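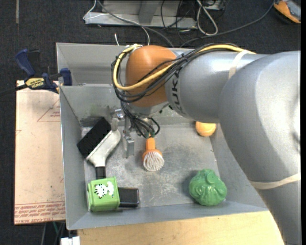
Gurkel bin-picking project: minutes of the September method meeting

Opened 2.10 pm, lab side room. Minutes of the last meeting accepted with one fix (Skumham is the planner, Selatier is the labelling tool; they had been swapped).

1. Grasp trials
The current set stands at 2259 attempts, of which 1943 were scored as a successful lift. The remainder are mostly slips on the brushes. The long-handled brush gets picked by the body fairly well, but grasps on the bristles rarely hold. The tennis-style ball is fine in the open and poor near the walls.

Rocha's side asked if a lift should count when the object drops on the way to the tote. Agreed: no. Selatier labels to be redone on that basis before any rate is quoted outside the group.

2. Objects touching each other
Skumham still proposes grasps on the lower object when one item lies partly over another. Two options discussed: a penalty on covered edges, or a second depth check before the fingers close. Agreed to try the penalty first, on 600 attempts with the same objects, and compare by object type.

3. Wall clearance
The margin stays at 7 mm for now. A smaller margin was tried on the simulator only. It reached more of the corner items, but the planner took much longer to return a path. Left open.

4. Write-up
Methods section to state that the bin is refilled by hand and the layout is not repeated between runs. Colour plots to be redone so they can be read in grey.

Actions
Relabel dropped lifts: Selatier group
Covered-edge penalty: Skumham group
Draft methods section: Rocha

Closed 3.25 pm.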